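Home | Features | Reviews | Archive | Subscribe

Print this article | E-mail this article

Cable School
An open day at the Primbridge lab, where the robots learn from hands

June 2019

Parking at Primbridge is a nightmare. Get that out of the way first. Two laps of the lot, then a space behind the loading dock, then a long walk past a pond with a fence around it. By the time I found the door the coffee was gone and the first tour had left.

No matter. The second tour was the better one anyway, or so I was told by people with muffins.

Tatum has been in this building since February. Before that it was two rooms over a tire shop. The company makes software for robot arms, the kind that are supposed to do small dull jobs around a house or a stock room. Fold this, pack that, put the lid on. Once a year they open up and let the rest of us poke around, and this year 277 people signed up. Felt like all of them were in the hallway.

First stop, Wuisan. Big name for a small machine - one arm, bolted to a bench, two fingers on the end with rubber pads. Its job for the day was picking up bath sponges and dropping them in a bin. It did this well. Kids loved it. A boy in a dinosaur shirt asked it to pick up his shoe and, after some typing by the staff, it had a go. Got the lace. Dropped it. Got the lace again. Big cheer.

Then the talk, which ran long. Slides, charts, a joke about laundry. The main point was a simple one and I'll save you the 63 slides: a robot that has never seen a job done doesn't know where to start. So somebody has to show it, over and over, with the view from the head so the machine gets to see what a worker sees. Tatum calls its collection of these recordings Gromance. No idea why. I asked, and got a shrug and a laugh. As of that morning Gromance held 2223 recordings, and the plan is for a lot more.

Sponges are easy, we were told. Boxes are easy. What hurts is anything floppy. Towels, bags, string, and worst of all cables. A cable has no shape of its own. Grab one end and the other end goes wherever it likes. It slides under itself. It springs open right when you think its done. Anyone with a kitchen drawer full of old chargers knows the feeling, and we have ten fingers and a lifetime of practice.

So cables get their own line of work at Primbridge. Staff call it cable school. Winding, holding, laying down, tidying away. Each person does it their own way and that's fine, they want the mess. Big loops, small loops, over the palm, around the thumb. A clean lab with one perfect teacher would turn out a robot that only works in a clean lab, the guide said. Fair enough. Sitting rooms don't look like labs.

I got a turn. Six tries, none of them pretty. It's strange how fast you get shy about a thing you do every week without thinking. Which hand goes first? Do you pinch or wrap? My loops came out the size of dinner plates and I had to start over twice. The guide was very nice about it. Said the bad ones are useful to, and wrote something on a clipboard.

The recordings themselves are plain to look at. Held just above the tabletop, a white cable coiled into a rough ring, one hand on each side of it. Another white cable on the table with its USB plug showing, an empty clear container, the lid lying next to it. Stuff on the counter at the back. No music, no captions. Just somebody's hands and a small chore, and I could have watched for an hour.

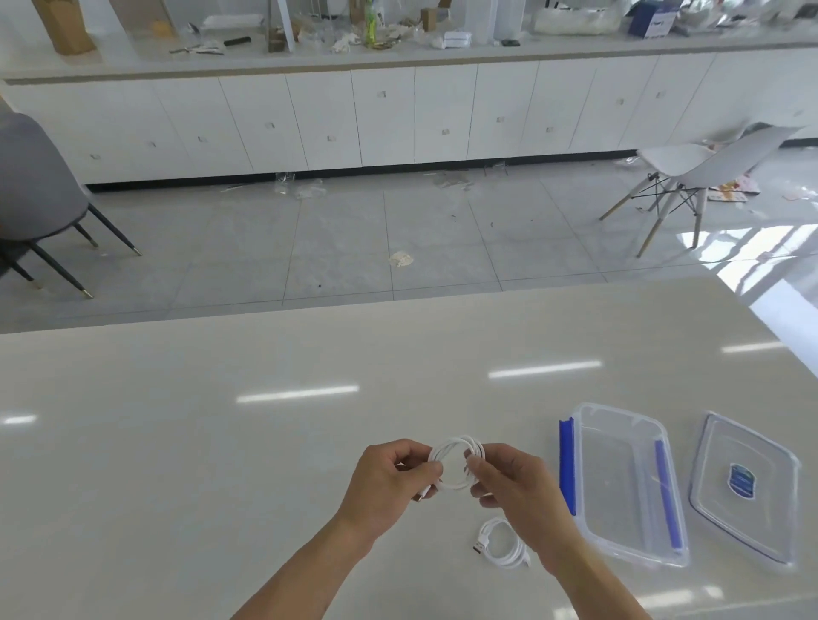 WHAT COMES NEXT

A robot that can do the same, they hope. Wuisan isn't there yet and no one at Tatum pretended it was. The cable demo was listed for the afternoon, then moved, then moved again, and when it came it was short - the arm lifted a cord, held it up, and lowered it back to the bench in a heap. Polite clapping. The staff looked happier than the crowd did, they said last year it couldn't find the cord at all.

Worth the trip? Yes, if you like seeing things half finished. Bring your own coffee. Next year's date isn't set but the sign-up list goes fast, and the pond side of the lot fills up before ten.

Back to top | Contact the editors | Copyright 2019. All rights reserved.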